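首页 > 厨房 > 烧水与泡茶 > 炉台水壶

Derkby 炉台鸣笛水壶 2升（不锈钢，木柄）

货号：DK-257
库存状态：有货
颜色：拉丝本色 / 墨绿 / 奶白
适用炉具：燃气、电陶炉、电磁炉、卡式炉

我们店里一直有人问：现在都用电水壶了，为什么还要进炉台水壶？说真的，等你哪天早上听着它从底下开始细细地响，再慢慢变成那声长长的哨音，大概就不会问了！Derkby 这一款我自己家里用了很久，店里泡茶的也是它，所以这一页写得比别的商品长，请多担待。急着看尺寸的朋友可以直接拉到下面的规格。

壶身

壶身是304不锈钢，一次拉伸成型，侧面没有接缝，内壁很好擦。底部是三层复合底，中间夹铝，外面一层导磁，电磁炉可以直接认到（我们试过几台老式的单眼电磁炉，都没有报错）。底做得宽，肩膀收得低，放在炉架上很稳，火苗也不容易窜到壶身上去。用燃气的朋友尽量把火调到不超过壶底边缘，墨绿和奶白两种颜色尤其要注意，漆面是耐热的，可是长期被明火舔着总会发黄。

本色的那只没有漆，想怎么烧就怎么烧。时间久了底边会有一圈淡淡的彩虹色，那是不锈钢受热后的正常颜色，用柠檬酸擦一擦会淡很多，不擦也行，我自己挺喜欢的。

壶嘴

这是我最想夸的地方。很多鸣笛壶的壶嘴又短又粗，水一倒就是一大股，冲个挂耳能把咖啡粉冲得满杯沿都是。Derkby 的壶嘴根部粗、口子收窄，还稍稍往下弯了一点，水流可大可小。要快，手腕一压就是一大股，灌热水瓶很利索；要慢，可以倒成一条细线。它当然比不上专门的细口手冲壶，认真做手冲的朋友还是另外备一只，但平时家里泡茶、冲咖啡、冲藕粉，一只壶就都有了。

断水也干净。倒完往回一收，水就停住，壶嘴下面几乎不挂水珠。之前我们卖过另一款，样子非常漂亮，就是每次倒完都要滴上几滴在桌布上，退货退得我心都凉了，后来就没再进。

哨子

哨子装在壶嘴的翻盖上，手柄前端有个扳机，食指一勾就掀开，松手自己合上。声音是双音的，两个音叠在一起，听上去有点像老火车，不刺耳，隔着一道门也听得清。我家厨房和书房中间隔着走廊，开着收音机也没漏听过。

有客人觉得哨子响得太急，也有客人嫌声音小，多半是跟水位有关。水装得太满，沸水会顶到哨片上，声音就发闷，还会从缝里喷水。请不要超过内壁上那条最高水位线。反过来，壶盖没有压紧，蒸汽从盖子那里跑了，哨子也会没力气。压一下盖子，通常就好了。

家里有小宝宝午睡的，可以把翻盖掀开卡住，这样就不响。不响的时候人请不要离开厨房！

手柄

手柄是榉木，外面上了食品级木蜡油，固定式，不会倒下来贴着壶身。这一点我很看重，活动提梁的壶样子古朴，可是提梁一倒下去就跟着壶身一起烫，找抹布垫着拿的时候最容易出事。Derkby 的木柄离壶盖留了足够的空，手背不会被蒸汽熏到，手大的人也握得下。店里的老顾客 Dale Penner 个子很高，手掌宽得惊人，他试过之后当场换掉了原来那只。

木柄用久了会发干，颜色变浅，抹一点木蜡油或者核桃油，放一夜再擦干净。不要泡水，也不要进洗碗机。如果木柄松了，用随壶附的小六角扳手拧紧两头的螺丝，拧到不晃就可以，别使蛮力，木头会裂。

壶盖

盖子单独重41克，很轻，边上一圈硅胶密封。开口比一般的炉台壶要大，我能把整只手伸进去擦，这对水硬的地方真是太重要了。密封圈可以拆下来洗，也可以单独买，价格不贵，建议下单的时候顺手带一条备用。

盖钮和手柄是同一种木头，中间穿着一颗不锈钢螺丝。刚烧开的时候螺丝头会热，请捏木头的部分。

泡什么，用什么杯

买壶的人总会顺便聊到杯子，我们也就在这里写一写。水烧开以后怎么用，跟杯子的关系比大家想的要大。

陶瓷杯最省心。壁厚，保温，不串味，红茶、普洱、烤大麦茶都适合直接冲。冬天先倒一点开水进去晃一晃，倒掉再放茶叶，茶汤的温度能高出一截，香气完全是两回事。杯子的花纹随个人喜欢，我自己偏爱有一点织物感的图案，看着暖和。

塑料杯要看杯底的标识和厂家写的耐温。没有写明可以装开水的，就请等水放凉一些再倒，或者干脆留给冷饮。塑料杯轻，摔不坏，孩子和老人拿着方便，放温水、果汁、凉白开都很合适，没有必要为难它去接滚水。透明的塑料杯尤其适合放凉茶，颜色好看，喝到哪里也看得清楚。 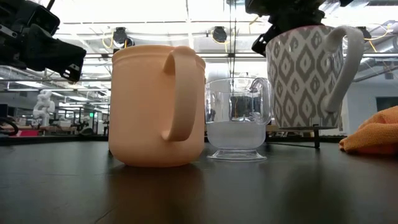
桃色塑料杯、带脚的透明杯，还有灰白菱形纹的陶瓷杯

玻璃杯则要分清楚是不是高硼硅。普通的钠钙玻璃遇到骤冷骤热容易裂，冬天从冷柜子里拿出来直接冲开水，风险很高。高硼硅就安心多了，泡绿茶、花茶，看叶子一片片沉下去，一早上的心情都好起来。

至于搪瓷杯，我们店里也卖，传热很快，嘴唇会先知道。露营用它加热汤水很方便，泡茶的话请多等一会儿再喝。

几种常见饮品的水温

很多人说炉台壶没有温度显示，不好控制。其实养成习惯以后很简单，听声音、看时间就够了。下面是我们店里平时的做法，水是自来水过滤后现烧的，大家可以按口味调整。

红茶：水一开，哨子一响，马上冲。红茶怕水不够热，泡出来寡淡。
普洱熟茶：同样用沸水，第一泡快进快出，倒掉，第二泡开始喝。
绿茶：关火，打开壶盖，放5分钟再冲。急的话可以先把水倒进一只大瓷碗里，再从碗里倒进杯子，降得很快。
乌龙：关火后等哨声完全停下来就可以冲，水要冲得高一点。
滴滤咖啡和挂耳：关火，等壶里不再咕嘟，再慢慢地倒。
蜂蜜水：请耐心等到可以放心喝的温度再放蜂蜜，太烫了香味会跑掉。
藕粉：先用一小口凉水调开，再用刚开的水冲，边冲边搅，水一定要够滚，不然就是一碗白汤。

藕粉那条是 Carmela Barrios 替我们改的。她以前完全没有喝过藕粉，在店里喝了一次以后迷上了，试的次数比我还多。

使用方法

第一次用之前，先用洗洁精洗一遍里外，装水到最高水位线，烧开倒掉，再烧一次倒掉。新壶内壁有时会残留一点抛光的粉末，擦在白纸巾上是灰色的，用面粉加一点水揉成糊擦一遍，再冲净，效果特别好。

平时装水请至少盖过壶底一指深。干烧是炉台壶最大的敌人，复合底干烧久了会分层，那就修不了了。万一真的干烧了，关火，让它自己慢慢凉，千万不要马上倒冷水进去！凉透以后看看壶底平不平，放在桌上不晃就还能用。

倒水的时候先勾开翻盖，再倾斜壶身。很多人习惯一边倾斜一边勾，热气会正好扑到手指上。

烧完剩下的水请倒掉，打开盖子晾着。这个习惯能让水垢少一大半，也不会有隔夜水的闷味。

清洁与除垢

水垢不脏，可是厚了会影响导热，烧水越来越慢，倒出来的茶面上还会浮一层白。处理起来很容易：装半壶水，放一勺食用柠檬酸，烧开后关火，放着，等凉了倒掉，再清水烧一遍。白醋也可以，就是整个厨房都是酸味，家里人会抗议的。

哨片那里也会积垢，声音变哑多半就是它。把翻盖浸在温的柠檬酸水里，用旧牙刷轻轻刷一刷，声音马上就亮了。请不要用针去捅，里面两片簧片很薄，歪了就只剩一个音。

外壁用软布。本色款可以用不锈钢清洁膏，顺着拉丝的方向擦，横着擦会留下一道道的印子。彩色款只用清水和中性洗洁精，钢丝球请放得远远的。

规格

品名：Derkby 炉台鸣笛水壶
容量：2升（至最高水位线）
总高（含手柄）：257毫米
壶身材质：304不锈钢
壶底：三层复合底，导磁
手柄与盖钮：榉木，木蜡油处理
壶盖重量：41克
密封圈：食品级硅胶，可拆换
哨子：双音，翻盖式，扳机开启
包装内含：水壶、小六角扳手、说明书
不可使用：微波炉、烤箱、洗碗机

跟另外两款怎么选

我们目前炉台壶一共三款，常有人在里面犹豫。

Aranda 那款小一号，壶身圆，样子最可爱，提梁是活动的，适合一个人住，或者放在办公室茶水间。它没有导磁底，用电磁炉的朋友请跳过。

Jenside 是铸铁的，重，保温非常厉害，烧开以后放在小炉子上慢慢喝一个下午都不凉。可是铸铁要养，用完得擦干，懒一次就生锈。喜欢摆弄器物的人会爱死它，图省事的人会恨它。

Derkby 在中间，容量够一家人用，什么炉子都能上，养护也简单。第一次买炉台壶，我都会先推荐它。

三款的密封圈互不通用，补配件的时候请看清楚型号。

顾客的话

“原来那只壶的哨子像报警器，每天早上全家被吓醒。这只的声音温柔多了，狗也不叫了。颜色选的墨绿，跟我家的瓷砖很配。唯一的意见是说明书字太小。” —— Adwoa Sowah

“在燃气灶和卡式炉上都用过，出去露营也带着，就是占地方。木柄边上被我烧黑了一小块，是我火开太大了，不怪壶。” —— Hooman Tabrizi

“倒水真的不滴，我专门在白桌布上试的。希望以后能出一个小一点的尺寸，我和太太两个人喝，一次烧不了那么多。” —— Timothée Delaunay

关于小尺寸，我们向厂家提过，目前还没有答复。有消息会更新在这一页。

常见问题

壶嘴里面能洗到吗？
能。从壶口伸一支奶瓶刷进去，弯一下就能碰到壶嘴根部。外面的那一段用吸管刷，店里有配套的，Grunimitz 牌，刷毛软硬正好。

为什么烧水的时候壶底会噼啪响？
多半是壶底外面有水。装完水擦一下再上炉，就安静了。电陶炉上尤其明显。

可以煮茶、煮中药吗？
煮茶可以，煮完及时洗，不然内壁会染色。中药不建议，味道会留在密封圈里，换了密封圈才去得掉。

可以煮牛奶吗？
请不要。牛奶会溢，会糊底，还会堵住哨片，洗起来想哭。

电磁炉开多大功率合适？
装满水的时候中高档就可以，不必开到最大。水少的时候请用中档，复合底会更耐用。

彩色款会掉漆吗？
正常使用不会。磕碰到边角可能会崩一点，尤其是壶嘴前端，收进水槽里的时候小心一些。磕碰不在保修范围内，这一点先说清楚。

能刻字吗？
本色款可以在壶底刻，字不要太多。请在订单备注里写明，刻过字的不能退换。

配送与保修

下单后由我们店里直接打包寄出，外箱里面加了一层纸浆模，目前很少有磕坏的。收到以后请先打开看看壶嘴和盖子，有问题拍照发过来，我们补寄。

壶身和壶底保修五年，木柄、密封圈和哨片属于易耗件，保修一年，过保以后配件都可以单买。寄修的时候请把水倒干净，上次收到一只里面还有半壶茶，箱子都湿透了。

到店自取的朋友可以先试倒一下水，柜台上常备着一只样品，茶叶也有，坐下来喝一杯再决定也行。奶白色到货比较慢，要的话请提前打电话留。

本页更新：2024年1月13日

相关商品
Derkby 硅胶密封圈（原装）
Derkby 双音哨片翻盖
Grunimitz 吸管刷
榉木木蜡油小罐
食用柠檬酸，袋装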